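Guides > Vomico Storage and Play Range > Block Sets and Bins > Section 11

Section 11: Setting out, using and cleaning the block bins

11.1 General

This section applies to the open-topped bins supplied with the Vomico block sets and to the elongated rectangular blocks kept in them. It should be read together with Section 2 (Unpacking and checking the delivery). Settings that have bought replacement blocks from Hineck may follow the same instructions, provided that the blocks carry order code 356 on the outer carton.

The bins are intended for indoor use on a level floor. They are not suitable for storing food, liquids or items with sharp points.

CAUTION: Do not stand or sit on the rim of a bin. Do not lift a bin by one wall when it contains blocks.

11.2 Positioning the bins

1. Choose a level area away from doorways and heaters. Short-pile carpet or a smooth hard floor is suitable.

2. Place the first bin with its long side facing the person who will be using it.

3. Place the second bin directly behind the first. Leave enough space between the two rims for a hand to pass through.

4. Press down gently on each corner in turn. If the bin rocks, move it to another part of the floor. Do not pack paper or card under a corner.

5. Keep cables away from the side on which people will stand or kneel.

Note – Two bins of the same size may be stacked for storage, but only when both are empty. Remove all blocks first.

11.3 Filling the bin

1. Check each block before it goes into the bin. Set aside any block that is split, chipped or sticky to the touch.

2. Lower the blocks in by hand. Do not tip them in from the carton, as falling blocks will mark the floor of the bin.

3. For the starter activity, use three red-orange blocks and three dark green blocks. Keep the remaining blocks in their carton until they are needed.

4. Leave the second bin empty. It will receive the blocks as they are sorted.

11.4 Loose arrangement

The starter activity begins with the blocks in a loose arrangement. Blocks may touch, cross or rest on one another, and should not be lined up by colour. Some should be easy to pick up and others should need a little thought.

1. Lay one block by itself near the front wall, parallel to it.

2. Lay a second block at an angle in the middle of the floor and place a block of the other colour across it, so that the pair forms an X.

3. Place a red block on top of a green one along the back wall.

4. Stand back and confirm that no block is leaning on the sloping walls. A block left in this position may slide without warning.

5. Compare the result with the illustration. An exact match is not required.
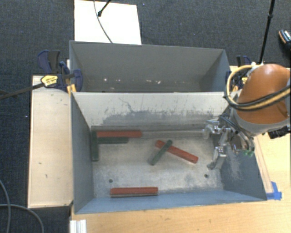
11.5 Cleaning

The floor of the bin collects dust and smudges in ordinary use, and the lower part of the walls may become marked. Bins in daily use should be cleaned at the end of each week.

1. Take out all the blocks and place them on a clean cloth.

2. Remove loose dust with a soft brush, working from the top of each wall down to the floor.

3. Wipe the inside with a damp cloth and a small amount of mild soap. Birari cleaning cloths (order code 666) may be used.

4. Wipe again with clean water and leave the bin to dry fully before the blocks are put back.

5. Wipe the blocks separately. Do not soak them.

CAUTION: Do not use bleach, scouring pads or solvent sprays on the bins or the blocks.

11.6 Replacement parts

Requests for replacement blocks or bins should be sent to the Ghasemi service desk, giving the order code and the colour required. Blocks are replaced singly – it is not necessary to return the full set. Price lists are revised each September.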